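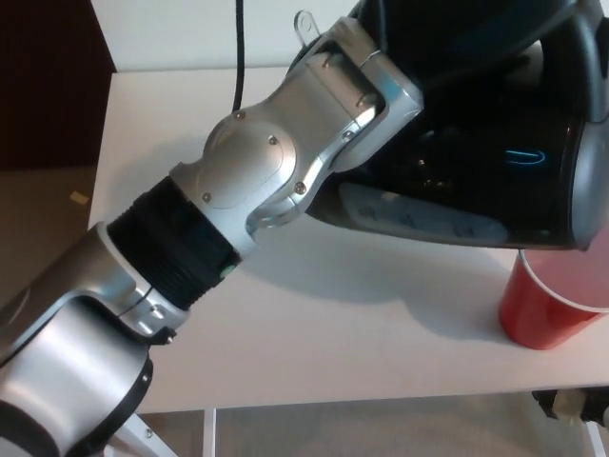
Hinuteo pouring study: frequently asked questions

Filed under: Robot learning, Household tasks, Methods
14 shares | 6 comments

Updated November 2020. These are the questions we get most often by email and after talks. If yours is missing, leave a comment and we will try to add it.

What is the study about?

We want to know whether a robot arm can learn to pour from a person's demonstrations without being told the weight of the container or how full it is. Most earlier work on our side used a scale under the cup. Hinuteo removes the scale and uses only the head camera and the forces felt at the wrist.

What does the robot do in a single trial?

It takes hold of a container, brings it over a cup, tips it, and returns it to level. The trial ends when the container is level again or when the time limit of 90 seconds is reached. A person then removes the cup and records the result.

Why pour into a disposable cup?

A light cup moves if it is knocked, and we want to know when that happens. A heavy mug would hide small mistakes. The red plastic ones also show up well against a white tabletop, so the vision part of the system has an easier time finding the rim. We see that as a limitation and have started testing pale cups as well.

Why is the container tipped so far?

The angle depends on how much is left inside. A full container needs only a slight tilt and a nearly empty one has to go a long way over. The steep end is where the older method did worst, so a large share of our demonstrations are recorded there.

How many demonstrations did you collect?

The data set has 1,197 demonstrations. Of these, 600 were used to train the model described in the report. The others were kept for testing or left out when the wrist readings had gaps in them. The list of excluded recordings is in the appendix, with a reason next to each.

Who gave the demonstrations?

Members of the lab and students from the Farías building. Each person guided the arm by hand after a short practice period. We did not ask for any particular pouring style. Some people pour in one smooth movement and some stop and start – both kinds are in the data.

How does the method work?

The model looks a short way ahead and predicts two things: how the weight at the wrist will change, and where the lip of the container will be. It picks the next small movement from those two predictions, makes it, and predicts again. There is no fixed path. If the cup has been put down further away than usual, the arm should follow.

We call the prediction step Dreva in the report. It can be trained separately from the rest, and we would suggest doing it that way if you are short of computing time.

How well does it do?

Better than our scale-based method when the container is less than half full, and slightly worse when it is very full. With a full container the first movement matters a lot and the model is sometimes too slow to ease off. The tables in the report give results by fill level. Please quote those and leave the overall average alone, as it depends heavily on how many full containers are in the test.

Can the camera see everything it needs?

No. The arm, the gripper and the container get in the way for much of a pour, and the cup can be partly hidden or close to the edge of the view just when it matters. Adding a second camera would help, but we wanted to find out how far one view and the wrist readings could go. When the cup is hidden the model works from where it last saw the rim. That is fine unless the cup has moved.

Have you tried other containers?

Three so far, all with a grip area the same bracket can hold. Changing the shape of the spout caused more trouble than changing the size. A new spout needs some fresh demonstrations, and we do not yet have a good rule for how many.

Do you pour hot liquids?

No. All trials use cold water or dry grains. The lab's safety rules do not allow hot liquids near the arm and we have no plans to ask for a change.

Can I use the data?

Yes, for research. It is hosted by Inex and you will need to fill in a short form. The recordings made in May have a different clock offset from the rest – read the notes file before you line up the camera and the wrist readings, or the two will drift apart.

Is the code available?

The training code is. The code that drives the arm is tied to our own set-up and would be little use elsewhere, so we have written out the control loop in the report.

Who should I contact?

Damián Vergara looks after the data set and answers questions about the form. Reports of faulty recordings should include the recording number.

Tags: pouring, manipulation, learning from demonstration, wrist force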